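Moving in, sort of

3 Jul 2023

Quick one because I have work in the morning and the kettle is still in a box. Somewhere. Could be any of them.

So we're in. Kotley, second floor, keys on Friday, van on Saturday, rain all of Saturday. Marisol drove. I was meant to do the navigating and sent us over the toll bridge twice. Sorry again Marisol.

Things I have learned about moving house, written down now before I forget and do it all again in two years.

Measure the stairs

We measured the sofa. We measured the room the sofa was going in. We did not measure the bend in the stairs. The sofa now lives at Liam's and he says he's fine with that, he's been after a sofa. Have been sitting on the floor and on one camping chair, in turns. Replacement is coming in September, which seems a very long time to wait for a sofa but the nice woman in the shop said that's quick at the moment.

The money bit

People asked so here it is. Van, fuel, tolls, boxes, a new lock, pizza for four - 330 quid. Deposit not included, I can't look at the deposit. The boxes were the silly part. I bought 40 and used 17, and then Yesenia tells me the greengrocer gives them away. Banana boxes, with handles and everything. If you're moving near here and want 23 flat boxes please message me, they are behind the bedroom door and the door won't open properly.

Label the side, not the top

You stack them and then you can't see the top. Obvious. I wrote lovely neat labels on all the tops. Also "misc" is not a label, I've got five of those and I'm frightened of them.

Tables

Strong feelings here. Old flat had the big dark one that came with the place and I banged my hip on it every single day for three years. Never again. What I want is small, square, pale wood, rounded corners. Rounded corners above all! Crescencio says I'm being fussy and a table is a table. He has never had my hip.
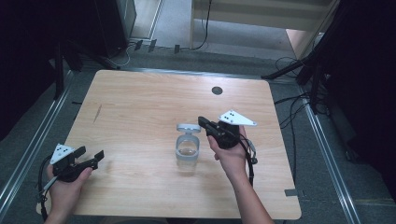 Neighbours

Met two so far. Bjartur downstairs, who lent us a screwdriver and a torch and then came up an hour later with soup, so he's my favourite person in the building. Lentil, I think, with a lot of cumin. Must return the pot. Must find out what you give someone in return for soup. The other one said hello on the landing and asked us which bin day it was, and we didn't know either, so that was that.

The hot water

There is a switch. It is in the cupboard with the meter, behind the ironing board the last people left. Two days of cold showers befor Marisol found it. Two days. The letting agent had written it in the welcome sheet, page one, and the welcome sheet was in one of the misc boxes.

Still to do

Internet (Thursday, between eight and six, thanks for narrowing it down). Curtains - currently a bedsheet and some pegs. Change adress with the bank, the dentist, the library. Ring mum.

Right, bed. Well, mattress.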